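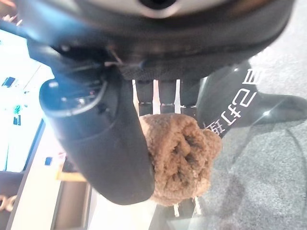

We learned most of what we know about looking after the Bredden by getting it wrong first, so let me start with the wrist. The hand is fine on hard things and fussy about soft ones, and a brown, nubby thing like the one held between the fingers in Figure 3 is exactly what shows up a bad setup (fuzz gets everywhere!). We now wipe the fingers before every run and check the cable at the wrist housing by tugging it, gently, with the power off. In September we logged 932 grasps this way, and the Clustora logger flagged 23 of them for finger current. Nearly all of those went away once we re-zeroed the hand after it warmed up.

Cookies help us show you this article. Accept | Manage settings
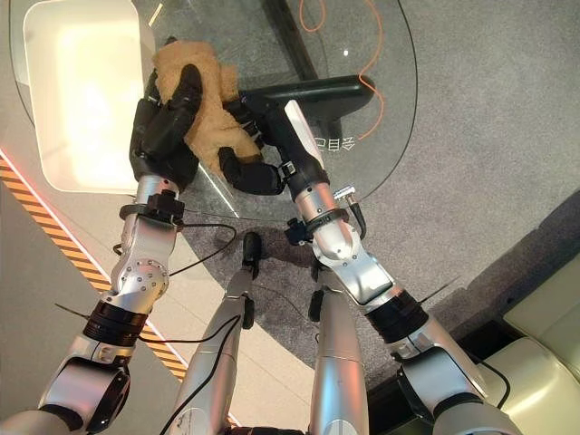

Re-zeroing takes roughly 2 minutes per hand. I open both hands fully, let them sit, run the Holetti script, then close on nothing and read the offsets. If the two hands disagree by more than the limit in our settings file, I do it again, and if they still disagree I pull the wrist collar and look at the plug. Twice it was a plug that had backed out a hair.

Figure 3. Wrist and fingers with a soft object in the grip.

We tried the Bangash tape on the fingertips as well. It grips beautifully, but it peels, and cleaning off the glue ate a whole afternoon, so we went back to bare tips.

Last updated: 14 January 2021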